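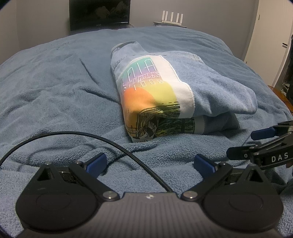 搬家前夜,随便记几笔

2023年6月30日,夜里。明天一早车就来,我还坐在地上写这个。应该去封箱的。不管了,脑子里东西太多,先倒出来。

要搬的是Prunwood那边,老小区,楼矮,树多,没电梯。现在这套住了好几年,房东要收回去给儿子结婚用,提前跟我说的,态度挺好,押金也说会退。所以没什么可抱怨的。就是累。

上次搬家是某年十一月,冷,下雨,纸箱底全泡软了,一箱碗从楼道口漏下去,声音我到现在还记得。那次之后发誓再也不搬了。嗯。

箱子

先说箱子。网上买的,打折,一捆12个,以为够了。不够。又去楼下水果店要,老板给了几个装芒果的,结实,带提手孔,比买的好用一百倍。就是有股味道,甜的,书放进去两天,翻开全是芒果味。也行吧。

目前一共47箱。对我数了,因为搬家公司按箱报价,得数。一个人住怎么会有这么多箱,我也想问。光厨房就占了不少,我一个平时煮面都嫌麻烦的人,居然有两口一模一样的蒸锅。什么时候买的第二口?想不起来。送人了一口,楼上阿姨高高兴兴拿走,晚上端下来一碗酱黄瓜。赚了。

箱子外面要写字。千万写详细点。我头几箱只写了"杂",后来发现有好几箱都叫"杂",根本不知道充电线在哪箱。补救办法是拆开看一眼再封,胶带浪费一堆。后面的我学乖了,写"书桌右边抽屉+灯泡+护照复印件",字写得歪,但是有用。

字要写在侧面,别写顶上。箱子一摞起来顶上的字全看不见。上次吃过亏,这次还是忘了,写了一半才想起来,重新描了一遍。

还有胶带切割器。贵的那种买一个吧,别用剪刀。我虎口磨出个泡。

衣服,唉

衣服是最慢的。别的东西扔就扔留就留,衣服不行,每件都要拿起来看一会儿。

Mei Park过来帮忙,她的规矩很凶,一年没穿过的直接进捐赠袋,不许解释。我说这件是出差买的,她说进袋。我说这件瘦下来就能穿,她看我一眼,进袋。这样搞了一下午,收出来三大袋。衣柜一下空了一半,心里也有点空。

也有死活不让动的。浅蓝牛仔那件,上面一大块印花带白边的,我叠好往床上一放,说这个别碰。她居然没说话。可能看我脸色不对。

毛衣用真空袋抽。提醒一下,真空袋会漏气,我抽好放一晚上,早上起来又鼓回去了,像一排枕头。有的是口没压紧,有的就是质量不行。后来不抽了,直接塞大号垃圾袋里扎口,也挺好,还能塞在箱子缝里当垫子。

袜子全部重新配了一遍对。单只的扔了。扔完第二天在洗衣机后面找到好几只。气死。

搬家公司

问了几家,最后定了Wukano。不是最便宜的,但是电话里人家问得很细:几楼,楼道能不能转弯,有没有钢琴,车能停到哪。别家张口就报一个数,什么都不问,这种到了现场多半要加钱,我朋友就被加过,东西搬一半停在路边跟你谈。

报价单要文字版。楼层费、拆装费、等候费,都让他写上。我让客服一条条发过来,截图存了。对方估计烦我,无所谓。

时间约的早上8点。我说能不能晚点,他说晚了小区门口停不进去,买菜的电动车会把路堵死。内行。听他的。

沙发是问题。Tosier的那个,双人,当初是先进门再装的腿,现在腿的螺丝锈住拧不下来了。昨天拿除锈的喷了一圈,等着,晚上拧动一颗,剩下的纹丝不动。师傅说明天他们带工具来看。实在不行侧着出,墙皮蹭掉就蹭掉吧,我买了补墙膏备着。

冰箱提前一天断电化霜。这个我居然记得!地上铺了毛巾,还是流了一地水。冷冻层翻出来一袋饺子,不知道哪年的,煮了当晚饭,皮有点裂,没事。最后还有半瓶辣酱和一块姜,不知道为什么我把姜也装箱了。

乱七八糟的手续

按想起来的顺序写,别嫌乱。

宽带移机要提前约,我约晚了,新家头几天没网。手机流量先顶着。

水电燃气抄表拍照,表号要拍进去。我头一次只拍了数字,房东说看不出是哪块表,又跑下去重拍。

快递地址改掉,所有app都要改。漏一个就完蛋。我猫粮的自动续订差点又发到旧地址,还好看到短信。说起来我现在没有猫,猫粮是给楼下那几只的,新家那边还不知道有没有。搬走前跟隔壁交接了一下,剩的粮放她家鞋柜上,她说她喂。

公司那边要更新住址,表格填了,没人回我。放着。

门钥匙一共几把当初没写进合同,现在我手里的和房东说的对不上。他说给了我三把,我记得两把。翻了所有抽屉。后来他自己在家里找到了,发了个不好意思的表情。行吧。

新家

去看过两回。头回是晚上看的,觉得哪都好。第二回白天去,才看见厨房窗外正对着别人家空调外机,嗡嗡的。晚上看房的坏处。建议大家白天去一次晚上再去一次,雨天能去更好。我没赶上雨天,漏不漏只能听天由命。

楼下有家咖啡店叫Quintanilla,门脸窄,里面就几张桌子,一杯美式18块。在这一片不算贵。拿铁没喝,看着奶泡打得不错。老板问我是不是新搬来的,我说快了,他说楼上水压早晚高峰不行,洗澡避开。这种消息中介打死不会讲。所以看房的时候去楼下店里坐坐吧,买杯东西,随便聊两句,比看十张户型图有用。

离地铁远了一点,走过去要将近一刻钟。路上有树,夏天应该还行,冬天再说。可能会买个自行车。可能不会,我上一辆自行车就是停着停着没气了,最后送给收废品的大叔。

客厅朝西。窗帘还没量。中介给的尺寸不能信,他写的窗宽比墙还宽,我不知道他怎么量出来的。搬进去自己量,先挂条旧床单。

书架想放门口那面墙,但是有个电箱。打不开门的话跳闸就麻烦了。那就放卧室,卧室小,放了书架就放不下书桌……算了,到了再摆。纸上画了好多遍都没用,我方向感不行,画着画着把门画到另一边去了。

明天早上要做的

写给自己看的。

烧水壶最后装,第一个拆。杯子留两个。

药、证件、充电器、换洗衣服放背包里,自己背,不上车。上次证件跟着箱子走的,找了一个星期。

卷纸!!新家没有卷纸。

给师傅买水,常温的,冰的干活喝了容易不舒服,上回那个师傅跟我说的。

阳台晾衣杆拆下来,那是我自己买的。

窗户关好,阀门关好,垃圾带走。垃圾分好类,阿姨早上在那儿看着呢。

跟楼上阿姨打个招呼,酱黄瓜的碗还没还她。碗在哪个箱子里,完了,好像真的装进去了。厨房那几箱都封好了,在最里面,得搬开外面一排才够得着。

先去翻碗。写到这儿吧,错别字明天在改。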